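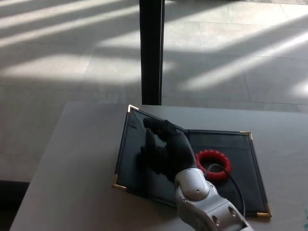
*Figure 1. Gloved hand over the left panel of the open folder, with the red ring on the right panel.*

# Folder Exercise: Setting Up and Recording a Trial

This page sets out the procedure for the folder exercise in the second-year manipulation project at Vernholm. It applies to all student teams using the robotic arm with the five-minute booking slots in April. Teams should read it in full before their first session and keep a copy open at the operator's desk.

## Before the session

One member acts as operator and one as recorder. The operator controls the arm and speaks the name of each step aloud. The recorder holds the stop button and writes the log. Both roles must be filled before the arm is powered, and they are exchanged after every 9 trials.

Check the following:

- The tabletop has been wiped and is clear of tools, cups and papers.
- The glove is pulled fully on to the fingers, with no spare fabric gathered at the tips.
- The cable near the wrist moves freely when the wrist is turned by hand.
- The stop button has been tested once and reset.

Blinds may be left open. Teams working in strong sunlight should note this in the log, as glossy surfaces can affect the results of the Jesov tracking software.

## Placing the objects

1. Lay the folder flat on the table and open it fully. Press along the spine until both panels rest on the tabletop.
2. Turn the folder so that it sits at an angle to the table edges. The angle is drawn from the task sheet and must be entered in the log before the first movement.
3. Place the red ring flat on the right panel, clear of the spine.
4. Move the arm to its start position, with the hand over the left panel and the fingers curled downwards.
5. Look at the cable. It may cross the ring at the start of a trial, but it must not be trapped underneath it. If the cable is caught when the hand is lifted, the trial is void.

Do not use the metal corners of the folder as grasping points. They are reserved for measuring its position, and a corner that has been bent makes earlier measurements useless for comparison.

## Running the trial

1. The recorder reads out the trial number and says "ready".
2. The operator lowers the thumb until it meets the left panel, then pauses.
3. The operator closes the fingers slowly. The hand should not slide across the panel at this stage.
4. The hand is raised, moved across the spine and lowered over the ring.
5. The ring is grasped by its outer edge and carried to the left panel.
6. The hand is opened and returned to the start position.

A trial ends after 90 seconds whether or not the ring has been moved. The speed setting must stay at or below 80 per cent. Teams wishing to use a higher setting require written approval from Halvard Lunde, and this is normally given only after a full set of logged trials.

If the folder begins to close, stop the arm first and open the folder by hand afterwards. Reaching beneath a moving wrist is not permitted in any circumstances.

## Completing the log

Each team submits 21 trials. For every trial, record the folder angle, the speed setting, the time taken and one of these results: *moved*, *dropped*, *not grasped* or *void*. Void trials are repeated but remain in the log. Remarks should be short and factual, for example "thumb slipped on left panel" or "ring turned during lift".

Logs are saved to the Clirmont folder on the project drive under the team name. Questions about marking should be addressed to Ziad Kassab. Faults with the arm or glove are to be entered in the Boström maintenance book before the next team begins.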